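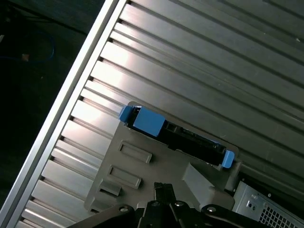 Asberg has extended its Onari range of surface cleaners with a water-based degreaser for bare metal, supplied as a concentrate from July. Onari 2 replaces the solvent-based product sold to workshops and maintenance departments under the Nallov name. It is intended for flat sheet, machined parts and slotted aluminium surfaces, where narrow grooves are hard to reach with a cloth. The liquid is applied by brush or low-pressure spray, left for two minutes and rinsed with clean water.

The concentrate is diluted at 30 ml per litre for routine cleaning. A stronger mix of 200 ml per litre may be used on heavy grease, but is not advised for painted or anodised parts. Onari 2 contains no added perfume or dye.

Production takes place at the Bárány works, where a new filling line has been installed. Pack sizes are 2, 30 and 200 litres, with a 1,000-litre container available to order. Existing Nallov stock will remain on sale until used up – part numbers are unchanged.

Safety data sheets and trade price lists are available from Asberg on request.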